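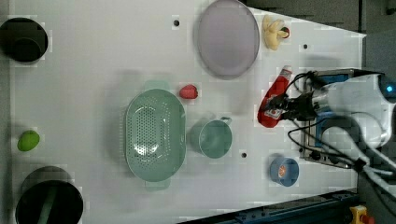

소꿉놀이 주방용품 정리, 다들 어떻게 하세요?

글쓴이: 민트채반
댓글 7

아이 장난감 중에 음식 모형과 플라스틱 그릇이 제일 골치입니다. 처음에는 과일 몇 개였는데 어린이집 친구 집에서 물려받고 생일 선물로 또 받고 하다 보니 서랍 두 칸을 넘었습니다. 접시, 채반, 머그컵, 작은 그릇은 그나마 겹쳐지는데 과일 모형이 문제입니다. 딸기처럼 작은 것은 소파 밑으로 들어가고 바나나는 모양이 애매해서 어디에 넣어도 자리를 차지합니다.

지금은 Skolter 뚜껑 상자 큰 것 하나에 전부 넣어 둡니다. 아이가 뭘 찾으려면 바닥에 다 쏟습니다. 종류별로 나누는 게 나은지, 그냥 큰 통 하나가 나은지 의견 부탁드립니다. 아이는 네 살입니다.

세칸서랍
종류별로 나누세요. 저희는 과일, 채소, 그릇 이렇게 세 칸입니다. 통에 그림 스티커를 붙여 두니 아이가 알아서 넣습니다. 큰 통 하나는 결국 매번 쏟게 됩니다.

귤껍질
저는 반대입니다. 네 살한테 세 칸은 많습니다. 저희 집도 나눠 봤는데 일주일 지나니 다 섞여 있었고 다시 분류하는 건 제 일이 됐습니다. 얕고 넓은 통 하나면 쏟지 않아도 안이 보입니다. 깊은 통이 문제지 하나로 쓰는 게 문제는 아니라고 봅니다.

세칸서랍
└ 섞이는 건 처음 한 달 정도고 그다음부터는 괜찮았습니다. 물론 아이마다 다르겠죠.

귤껍질
└ 한 달 동안 매일 저녁 분류할 자신이 없었습니다.

물빠짐
장난감 채반이 있으면 그걸 과일 통으로 쓰세요. 저희는 그릇류를 아래에 깔고 그 위에 채반, 채반 안에 과일을 담아서 선반에 그대로 올립니다. 놀 때는 채반째 꺼냅니다. 씻을 때도 채반째 헹구면 돼서 편합니다. 손잡이가 양쪽에 있는 게 들기 좋습니다. 다만 구멍이 큰 채반은 콩 모형 같은 게 빠집니다.

그리고 개수를 좀 줄이세요. 저는 과일은 채반 하나에 담길 만큼만 두고 나머지는 Prorkeo 지퍼백에 넣어 베란다 창고에 뒀다가 가끔 바꿔 줍니다. 바꿔 주면 새것처럼 갖고 놉니다.

민트채반 (글쓴이)
채반을 통으로 쓰는 건 생각 못 했습니다. 오늘 해 보겠습니다. 씻는 얘기가 나와서 여쭤보는데 세척은 얼마나 자주 하시나요? 안이 빈 과일은 물이 들어가면 잘 안 빠지던데요.

물빠짐
└ 그릇은 2주에 한 번 주방세제로 씻고, 속이 빈 과일은 물에 담그지 않고 젖은 행주로 닦습니다. 이음새로 물이 들어가면 말리기 어렵습니다. 한번은 흔들어 보니 물소리가 나서 버렸습니다.

밤열한시
정리함 새로 사실 거면 비싼 것 필요 없습니다. 저는 동네 중고 장터에서 Assefa 바구니 작은 것을 개당 800원에 샀습니다. 새것과 차이를 모르겠습니다. 바구니 무게가 300그램이 안 돼서 아이가 혼자 들고 다닙니다. 뚜껑은 없는 게 낫습니다. 뚜껑이 있으면 아이가 안 닫고 뚜껑만 따로 굴러다닙니다.

귤껍질
└ 뚜껑은 있어야 먼지가 안 앉죠. 그리고 뚜껑이 있어야 위로 쌓습니다. 저희 집은 거실이 좁아서 쌓지 못하면 둘 데가 없습니다.

밤열한시
└ 쌓으면 아래 통은 안 꺼내게 되던데요. 자주 노는 건 뚜껑 없이, 창고에 넣을 것만 뚜껑 있는 걸로 하면 될 것 같습니다.

민트채반 (글쓴이)
저녁 먹고 정리했습니다. 물빠짐님 방식대로 접시를 맨 밑에 놓고 그 위에 채반, 채반에 과일을 담았습니다. 머그컵하고 작은 그릇은 채반에 안 들어가서 옆에 따로 세웠습니다. 과일은 거의 절반을 창고로 보냈습니다. Skolter 상자는 블록 담는 데 쓰기로 했습니다.

병 모형은 길어서 어디에도 안 맞습니다. 세워 두면 넘어지고 눕히면 굴러갑니다. 병은 어떻게들 두시나요?

세칸서랍
└ 우유갑 윗부분 잘라서 꽂아 두면 안 넘어집니다. 1리터짜리가 맞습니다. 안쪽을 잘 헹궈서 말린 다음에 쓰세요.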